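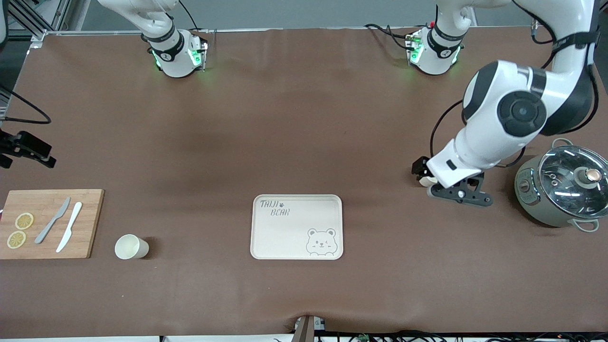
Ridwan Osman put the kettle on and waited for his father-in-law to come down. It was his third week in the house at Nomcombe and he had learned which cupboard held the cups. He had not learned much else. The kitchen belonged to Byung-chul Han, and things in it went back where they came from.

The old man came in wearing his work jacket, though he had retired from the Pellance ferry in November. He took the bamboo board from its hook and ran his thumb along the edge.

"You washed this," he said.

"Last night."

"With soap?"

"A little."

Han set the board on the table and went to the pantry for the oil. He poured a spot on a folded rag and began to rub it in, following the strips from one end to the other. Ridwan watched him do one side, then the other.

"She bought it in Trujillo," Han said. "We were there 3 days. It rained for two of them, so we went in the shops."

Ridwan had never met his wife's mother. He knew her from the photographs on the stairs and from a coat that still hung by the back door. He poured the tea and put one cup where Han could reach it.

"What did she cut on it?"

"Everything. Garlic. Bread. She cut my hair over it once, and then I wouldn't eat off it for a week." He turned the rag to a clean part. "She paid 66 for it. I told her that was too much. The man had wanted 94."

"Sounds like she did all right."

"That's what she said."

The bus to town went past the window with two people on it. Han finished the second side and stood the board up against the wall to dry. He wiped the table where it had been, then he sat down and drank his tea. It had gone cool by then, but he drank it all.

"You can cut on it," he said. "I don't mind that. Only rinse it and dry it right away."

"All right."

"And oil it when it looks pale."

"How will I know?"

Han thought about this. "Ask me," he said.

Upstairs a door opened and the water started running in the bathroom. Ridwan got up and found the bread, then the knife. He looked at the board and then at Han, who shook his head.

"Tomorrow," Han said. "Use a plate."

Ridwan took a plate down from the second shelf and cut three slices – one thick, two thin – and put the knife in the sink.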